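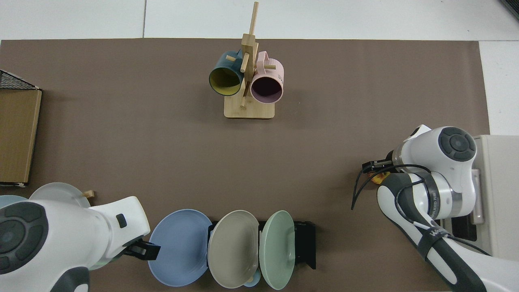

Mug tree with two mugs, teal and pink.

Visit report: De Haan stoneware works, Umville

The De Haan works is on the east side of Umville, between the rail yard and the Flirngate canal. It makes glazed stoneware for cafes and canteens, mostly mugs, bowls and side plates. The works opens its floor to visitors twice a year. I went on 27 March 2021 with a group of six, and the tour took a little under two hours. My interest was in the firing side, so the notes on forming and packing are shorter.

Clay preparation

Clay arrives as dry powder in bulk bags and is blended on site. The mix is two ball clays, a feldspar and fine silica, with water added to make a slip. The slip is screened, passed over magnets to take out iron, and pumped to a filter press. The cakes from the press go through a pug mill under vacuum and come out as solid columns, which are cut to length and left under plastic to even out. The guide gave the resting time as two days. Scrap from the forming room goes back into the blunger, up to a fixed share of each batch. Too much scrap changes the way the clay shrinks, and the share is logged with the batch number.

Forming

Mugs are made on roller machines. A slug of clay is dropped into a plaster mold, the heated roller head comes down, and the wall is formed in a few seconds. The molds then travel through a warm air dryer until the body has shrunk enough to release. Plaster molds wear at the rim first. De Haan retires a mold after 400 fills, and the old ones are stacked outside for collection.

Handles are slip cast in strips and attached by hand. Both surfaces are scored and wetted with slip, the handle is pressed on, and the joint is wiped with a damp sponge. Handle and body need to be at nearly the same moisture level when they are joined. A handle that is too wet pulls away as it dries, and the crack often does not show until after the first firing. A moisture meter was on the bench, although the people doing the work seemed to judge mostly by feel.

Glazing

Two-color mugs are glazed in two steps. The inside is filled and emptied on a small rotating fixture, and the piece then stands to dry. The outside is dipped upside down to a set depth. The inside color has to be thick enough to hide the body but thin enough not to pool at the bottom, and the glaze density is checked at the start of each shift and after every top-up. The foot ring is wiped on a wet belt before the piece goes on the kiln car.

Firing

The main kiln is a gas-fired tunnel kiln, 30 meters long, built by Trirkness and rebuilt once. Cars enter at one end on a hydraulic pusher and move through preheat, firing and cooling zones. The set point in the hottest zone is 1221 degrees Celsius. Thermocouples along the roof feed a chart in the control room, and pyrometric cones are placed on selected cars as a second check. The two do not always agree. When they differ, the works goes by the cones, as they respond to time as well as temperature.

Heat from the cooling zone is ducted back to the mold dryer. I asked how much gas this saves and was told that it is not metered separately. A meter on that duct would be an easy thing to add.

The low point of the tour was the kiln exit, which we saw only through a window. Unloading had stopped for a car repair – a cracked refractory block – and the line was due to restart in the afternoon.

Inspection and packing

Each piece is turned by hand under a strip light and tapped on the rim. Pinholes, crawled glaze and handle cracks are sorted into separate bins, and the bins are weighed at the end of the shift. Seconds go to the factory shop.

Practical notes

The entrance is on the Flirngate side and is poorly marked. Closed shoes are required. Ear protection is handed out, but it makes the guide hard to follow near the pug mill – stand close to the front. The shop takes cards only. The next open day is planned for April of next year, and places are booked through the works office.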